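Right, several of you asked how the gripper comparison is going, so settle in with a cup of tea, because I have a lot of feelings about fingertips and I'm going to share them over a few posts.

The two contenders are the Grallex, which has the long tapered fingers, and the Bimix, which has wide flat pads and is a fair bit cheaper. Same arm, same wrist camera, same controller, and the same pile of chargers and adapters to sort through on the bench.

Why chargers? Mircea Barbu suggested them back in November and I've been grumbling at him ever since (fondly!). They're small, they're smooth, they have prongs sticking out at awkward angles, and everybody has a drawer full of them.

The Bimix went first. Lovely firm grip on anything out in the open, and I really did warm to it. Put two adapters side by side, though, and those wide pads want to shove the neighbour out of the way before they'll close on the one you asked for.

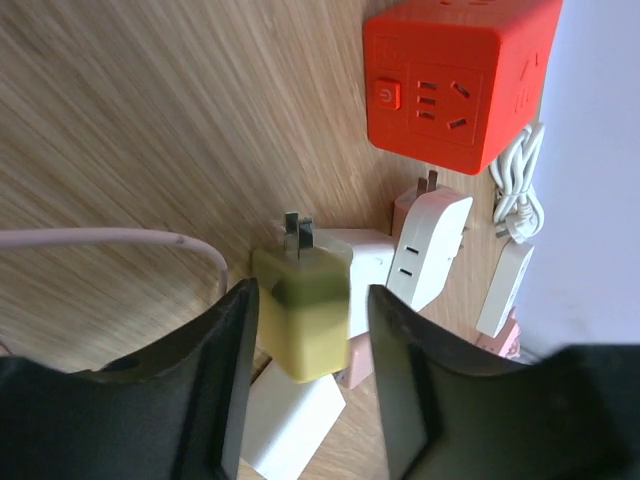 So the Grallex has been on the arm since this morning and I'm enjoying it more than I expected to. The narrow tips get down into gaps the Bimix wouldn't look at. It does twist things a bit if you catch them off centre, and I've had to slow the closing speed right down.

Tally so far, for those who like a number: 452 attempts on the Bimix, 89 on the Grallex. I'm not quoting success rates until the second one has caught up, however nicely Valentin Zamfir asks me.

One grumble about the wrist camera, which does both grippers equally few favours. Anything right between the fingertips goes soft, just when you'd like it sharp. Mio Nakajima reckons a different lens would sort it and has offered to lend me one, bless her.

Plan from here is to carry on to 2000 attempts each, then swap the fingertips for the softer ones and do a shorter run. If you've used the Grallex on anything with a cable attached, please tell me how you got on, I'd love to compare notes!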